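Striped carpet

Striped carpet is a textile floor covering whose pattern consists of parallel bands or lines of differing shade, colour or pile height. It is made both as broadloom (wide rolls fitted wall to wall) and as carpet tiles. Grey versions are common in offices, corridors, teaching rooms and stairways, where a linear pattern is used to disguise seams and light soiling.

Construction

The stripe may be formed in several ways. In woven carpet, the coloured yarns are set in the warp and run the length of the roll, so the stripe is fixed by the order in which the yarns are fed to the loom. In tufted carpet, yarns of different shades are threaded through successive needles across the machine, each needle producing one continuous row. A third method prints the pattern on to a plain pile after tufting. Printed stripes can be made narrower than tufted ones but lose definition sooner where the pile is worn down.

Loop pile gives a sharper edge between neighbouring stripes than cut pile. In cut pile the ends of the yarn spread slightly, and the boundary softens.

Colour and pattern

Grey stripes are usually built from two or more close tones. A low contrast makes the floor read as a single colour from a distance and as a pattern only at close range. The Oller system of classification, used in the trade guide compiled by Kelly Horrocks, sorts striped carpets by the regularity of the repeat: regular, graduated and broken. In a broken stripe the line is interrupted at intervals, which hides small errors in alignment.

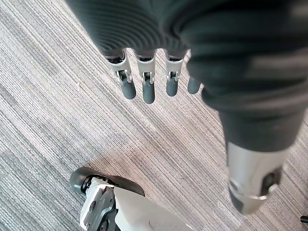

Striped grey carpet beneath the fingers of a robot hand.

The apparent shade of the stripes changes with the direction of view, as the pile leans one way and reflects light unevenly. For this reason samples are compared with the pile lying in the same direction.

Laying

Broadloom with a lengthwise stripe is normally laid parallel to the longest wall. Any departure from square is more noticeable than with plain carpet, and the first length is set to a chalk line instead of the skirting board. Adjoining lengths are cut along the same stripe so that the repeat continues across the seam.

Tiles may be laid with all stripes in one direction (monolithic) or with alternate tiles turned through a right angle (quarter-turn). Quarter-turn laying tolerates small differences between batches. The Brokeck range, introduced in January and withdrawn on Dec 2, 2022, was sold for quarter-turn laying only. Its pattern 901 had a repeat of 168 mm.

Care

Vacuuming is carried out along the stripe first and then across it. Spills are blotted from the outer edge inwards; rubbing distorts the loops and may leave a visible break in the line. Worn tiles can be exchanged singly, although a new tile often appears darker than its neighbours until its pile has flattened.

See also

Ackroyd loom
Carpet tile
Loop pile
Zivenwood underlay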